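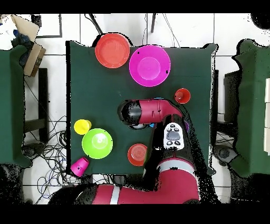
De Haan fragt gleich zu Beginn, ob das bunte Geschirr überhaupt noch einmal durchsortiert werden müsse; das sei im Juli schon versprochen worden. Die Runde hält das für berechtigt. Ein Ergebnis von damals liegt nicht vor.

TOP 1 – Bestand
Laut Liste 641 Teile, Becher, Schalen und Teller zusammen. Die Zahl wird angezweifelt, gezählt wurde zuletzt vor dem Umzug. Farben sollen künftig keine Rolle spielen, nur Form und Größe.

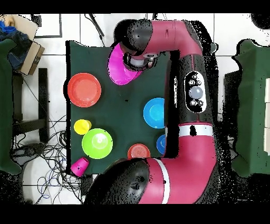

Gastivow, Montag, 20. Dezember
Fortsetzung nach der Pause.

TOP 2 – Nachkauf
Angebot Baert: rund 290 Euro für neue Kunststoffschalen. Wozu, konnte nicht erklärt werden. Vertagt.

TOP 3 – Grüne Tischdecken
Bleiben vorerst. Ob sie die Reinigung noch einmal mitmachen, ist fraglich. 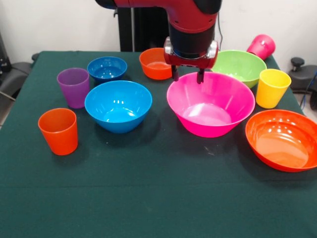 Schalen stapeln ja, Becher bitte nie in die Schalen, wirft Teun De Haan ein, sonst suche man wieder ewig. Angenommen bei 2 Enthaltungen – ob sich jemand daran hält, wird sich zeigen.

Kontakt: Geschirrverleih Bivier | © Bivier | Nach oben
13 Kommentare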